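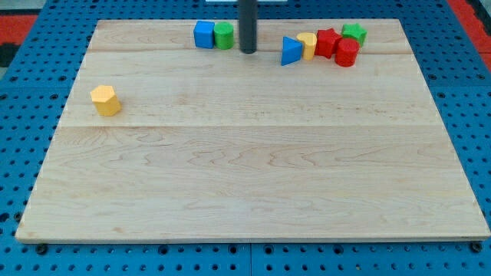 The Kelport maple board, with colored wooden shape blocks along the far edge

Home | Boards & Tops | Blocks & Shapes | Care & Oiling | Visit Us | Basket

Filed under: Boards & Tops, Playroom, Maple

Posted in November by the Yammine shop desk

The Kelport Maple Board
Item 3129

We have been making the Kelport long enough now that a good many of you write in and simply ask for "the big maple one," and we always know what you mean! It began as a cutdown from a workbench top. One of our regular customers wanted a flat, generous piece of wood that her grandchildren could play on without the blocks wobbling over every time somebody bumped a carpet edge, and the piece we gave her went over so well that we cleaned up the drawing, settled on a size and put it in the catalog.

It is a large, plain rectangle of pale maple, joined from planks and left a light honey color. We don't stain it and we don't print anything on it. We get asked now and then for a version with a painted road or a number line, and we do understand the appeal, but children seem to get on very well deciding for themselves whether it's a harbor or a parking lot (or, in one house we heard from, a bakery for dinosaurs).

About the grain

Please do read this part before you order, as it's the thing we get the most letters about. Maple is often thought of as a very quiet wood, and plenty of it is, but we like to use planks with some life in them. The board in our photo has wavy, darker brown swirls and streaks through the middle and toward the near side, and we were delighted when it came off the bench. Yours will have its own pattern, and it may be calmer or livelier than this one. If you have a strong preference, put a note in the comments box at checkout and we'll go through the rack for you. You'll also see faint seams where the planks meet. They are sanded flush, so a small car or a block should slide right across.

What goes on it

Blocks, mostly! The Zululley shapes are the ones we reach for ourselves, and they look so cheerful against the pale wood: a blue cube, a green cylinder that stands nicely on its end, a blue triangular prism, a golden-yellow heart and a red star among them. The heart and the star are thick enough to stand upright, and little ones find that enormously satisfying once they get the knack. The shapes are sold separately, and they are listed on their own page under Blocks & Shapes.

People have also told us they use the Kelport for clay, for jigsaw puzzles, for rolling out cookie dough and for sorting buttons. If it's going to be used for food, we'd suggest keeping it for food and getting the children a second one (we would say that, wouldn't we, but it does save a lot of scrubbing).

Looking after it

Wipe it with a barely damp cloth and dry it straight away with another. Please don't soak it or stand it in the sink. Every 3 months, rub in a little Penow board oil with a soft rag, going along the grain, then leave it for 30 minutes and buff off whatever is left. Do both faces each time, even the one that never sees daylight, so the board stays flat. Crayon comes off with a dab of the same oil and some patience. Ballpoint pen is harder, and for that you'll want fine sandpaper and a light hand.

Ordering and delivery

Each board is finished to order, and we usually need nearly three weeks, a bit longer as the holidays come on. It travels flat in a stiff carton with padded corners, and it's a heavy parcel, so an extra pair of hands at the door is welcome. If you live close by, you're very welcome to collect from the shop instead, any time before 4 in the afternoon. Do ring the side bell, as we can't hear the front one over the sander.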